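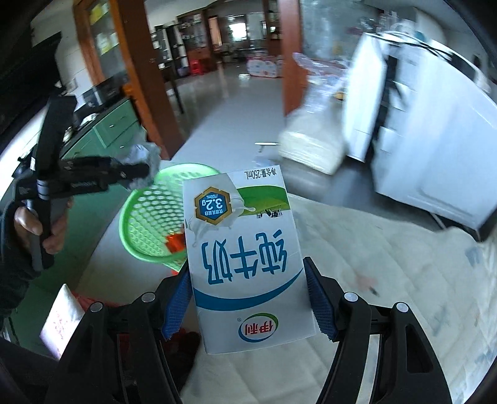

Milk carton, 250mL, cows and all

Zarmeena Shaikh
2025-11-22

Slack thread! Total slack and free slack, in a schedule. I've been cleaning up the Ekden plan all week and I have fallen properly in love with two columns I used to keep hidden. Going to go through how I use them.

Total slack first. It's how long a task can slip before the project finish date moves. A task with zero is critical. A task with 14 days can wander quite a bit and the end date won't budge.

Free slack is how long a task can slip before it bothers the very next task. Same units, much smaller numbers usually, and it's the one I'd show to a team lead every single time.

Quick one to draw on paper. Task A is 2 days, task B follows A and is 3 days, task C is 10 days on its own. B and C both feed the finish milestone. A has 5 days of total slack and no free slack at all. B has 5 days of each.

So if A slips by a day, the finish is fine but B has to start a day later. And if you've booked a person for B, they're now standing about on the morning you asked for them. The total slack column will look perfectly cheerful while this happens.

Also - A and B are sharing those 5 days. It's the same 5 days! If A uses 4 of them then B is left with 1. I once watched two team leads both plan a holiday around the same slack and I still think about it.

Right, the Ekden plan. 1457 tasks, inherited, three previous owners. I added both columns to the Gantt table in Trornari, sorted by total slack, largest first, and just scrolled.

Loads of tasks near the top had slack running all the way to the end of the project. Lovely, you'd think. So relaxed! But a task that can slip for months with no consequence is usually a task that isn't linked to anything after it.

And sure enough. I filtered for tasks with an empty successors column and there they all were, floating. "Order switchgear" had no successor. The switchgear could have turned up after the handover party and the plan would have been delighted.

Took me two evenings and a long call with Shahzad Hashmi, who knows the site far better than I do, but 1379 of the 1457 now have a successor. The rest are summary rows and a few milestones that I've looked at one by one and am happy with.

Before and after on the cable tray work: it used to say it had slack until the end of May. With the links in, it has 13 days. Totally different conversation with the subcontractor!!

The critical path changed as well. It used to run through the groundworks and now it goes through the switchgear delivery, the testing and then the client witness day. Shahzad said "well, yes" when I told him, so he'd known for ages and the plan hadn't.

Negative slack. People panic when they see it. All it says is that the dates as calculated are later than a date you've fixed somewhere. Look for a deadline or a "must finish on" further down the chain and you'll find who's asking for the impossible.

I had a whole run of tasks at minus 4. I hunted for an hour in the wrong place. It was a "must finish on" on a milestone right at the bottom of the plan, set by somebody two owners ago, for a date the client dropped ages back. Deleted it and the whole run went to positive. I did a small lap of the kitchen.

If you do need to hold a date in view, put it in as a deadline and leave the task free to move. You still get the warning when you go past it, and the start and finish dates stay calculated. I try to keep hard constraints for things like permit dates, where the date is somebody else's law.

Watch the calendars too. If a task runs on a 7-day calendar and its successor is on a 5-day one, you'll see odd little bits of slack at weekends. A curing task that ends on a Saturday has free slack until Monday morning and there's nothing wrong with your logic. Took me far too long to stop "fixing" those.

One more gotcha. "As late as possible" on a task eats its free slack, by design. So if you have a row with zero free slack and you can't see why, have a look at the constraint type before you start pulling links apart.

My view, if anyone wants to copy it: task name, duration, start, finish, total slack, free slack, predecessors, successors. Group by total slack: below 0, 0, 1 to 5, 6 to 20, everything above. I save it under the name SLACK CHECK in capitals so I can find it.

I run it every time I've entered progress. Five minutes. I look at the rows that have moved down a group since last time and ring whoever owns them. The ones going from comfortable to nearly critical are so much more interesting than the ones that were critical anyway.

Someone's asked about the critical threshold. Yes, you can tell it to treat tasks with a little slack as critical, and on a long job I love this. I've got Ekden set at 3 days. You get a fatter red line, and it includes the things that would go red if one person had flu.

And a reply to Pirzada planning folk - no, I wouldn't print total slack on the version that goes to subcontractors. Give them start and finish dates. As soon as people can see 13 days of slack they feel they own 13 days of slack, and then we're back to the two holidays.

Do share it with the internal team though! The best half hour of my week was putting the grouped view on the big screen and having people shout out missing links. We found six before the tea went round.

Still stuck on one thing. We have a subproject that comes over from Vusotlow as its own file, and when I open it alone the slack is calculated to its own finish, so everything in there looks tighter than it does in the master. I know there's a setting for calculating each project separately, I've toggled it both ways, and I'm not sure I believe either answer.

If you run a master with inserted files, which way do you have it? Very keen to see screenshots. I'll do lags and leads next, I have opinions on negative lag and they are not short.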